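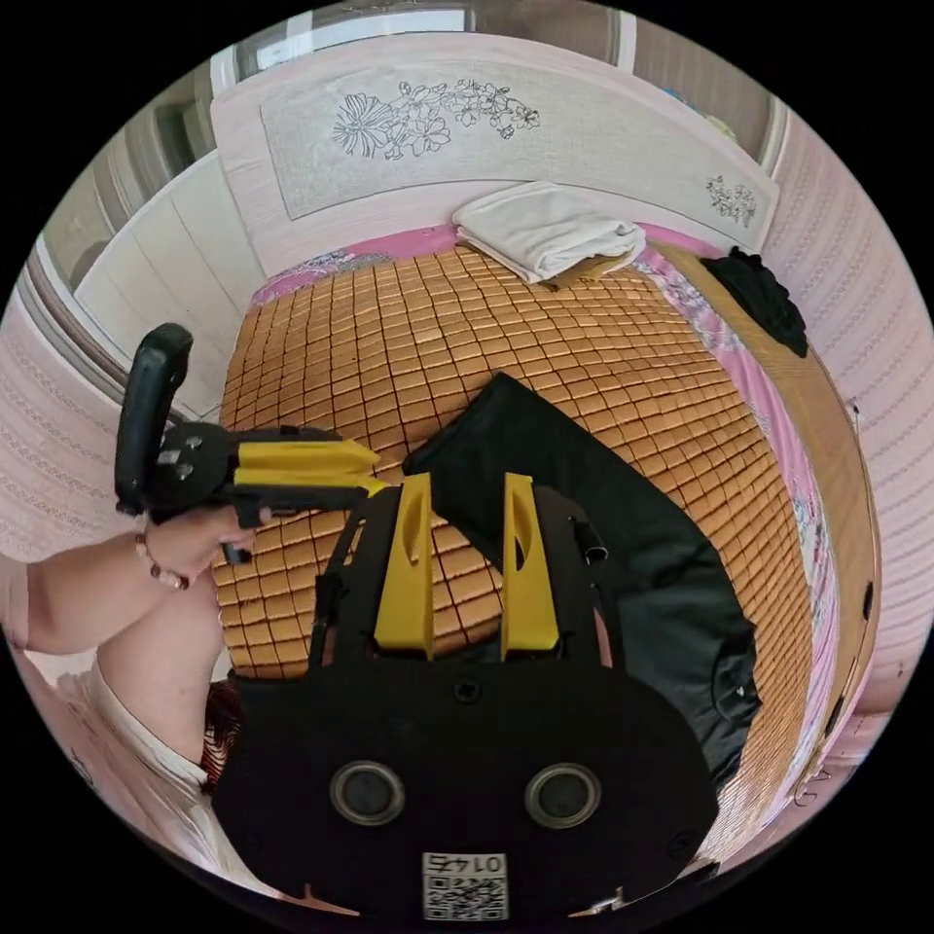

When will the Rellby fight night go ahead?

The new date is in July, at the Ponden Civic Hall, with the doors shut to the public.

11 May 2020

The Rellby Boxing Club has rescheduled its annual fight night for the third time, which puts it one ahead of the number of bouts the club won at last year's event.

The card was first booked for the autumn, then moved back a month, then moved back again to a weekend already promised to a caravan show. The caravans have since been called off as well, but the club had given up the booking by then and the hall wanted a fresh deposit.

There will be seven bouts, headed by the middleweight contest for the Cordeiro Belt. The belt has spent the past year in a trophy cabinet in Ponden and is understood to be in better condition than either of the men fighting for it. The champion told the club's newsletter in March that he was in the shape of his life. He has since asked whether the weight limit might be looked at.

His challenger trains out of the Vustska gym, which closed its doors in March and has been running sessions over video. Sparring has been the weak point of the arrangement. Members have been told to shadow box in front of the screen and to call it honestly if they think they've been hit.

Nearly 300 tickets had been sold for the original date. Holders can have a refund or keep their money in for a stream of the night, which the club is promising will run on one fixed camera and a borrowed microphone. Refunds will be paid less a $7 booking fee, a decision that has produced more fighting talk on the club's page than the main event ever did.
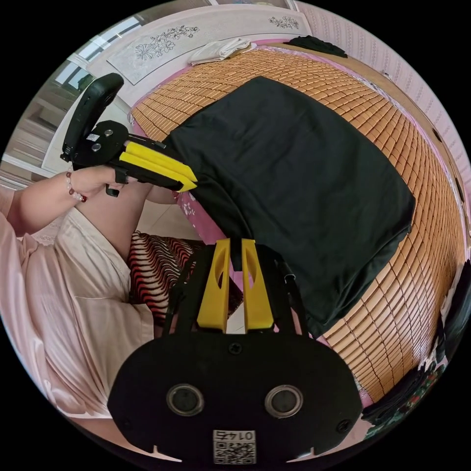 Beaded bracelet at the wrist, with a folded black cloth.

Ringside will be limited to 20 people, counting the fighters' corners, the judges, the doctor and the timekeeper. The ring announcer has been asked to work from the car park. He is said to be confident he'll still be heard.

The club has also dropped its walk-on music for the night, following a long dispute over who owned the CD.

A spokesman for the hall said the booking was firm, subject to health advice and the condition of the roof. Weigh-ins will be held the afternoon before, one boxer at a time, and the undercard will be posted on the club noticeboard once somebody is allowed in to pin it up.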